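Notes from the border desk
October 30, 2022

I spent most of this month trying to understand the Lunby crossing agreement, and I think I finally have a handle on it (ask me again in a week!). You may remember that the two governments stopped talking over patrol rights on the river, and for 11 months each side kept its own boats on its own bank and shared nothing. Well, the joint patrols are back, and the first one went out in early October.

I called Ruba Jaber, who covered the talks from the hotel lobby in Dedier, and she was a lot more cheerful than I expected. The big change, she told me, is that a patrol commander can now phone across the river directly. Before, a request had to go up through two ministries and back down again, and by then whoever you were chasing was long gone. The new text also sets up 3 shared radio posts and lets patrols follow a boat up to 50 yards past the line, as long as they call it in first.

Now, I still have my doubts. The agreement has to be renewed every 2 years, and there's an election coming on the far side before then. The opposition hasn't said a word about keeping it.
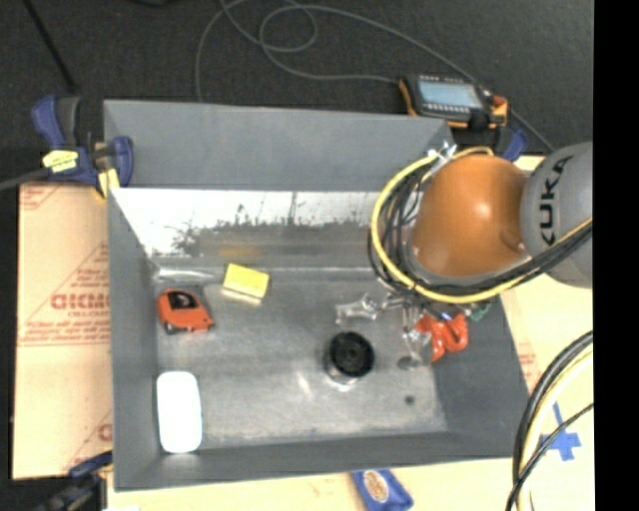 Tươi Lý wrote in to ask about the market traders, and that's a great question. The night curfew on the Lunby side is still in place, so anyone selling in Dedier has to be home by dark or sleep over there. The governor's office says it will look at the hours "in due course" – I've asked what that means and will print the answer when I get one. If you cross for work, write and tell me how long the line has been lately.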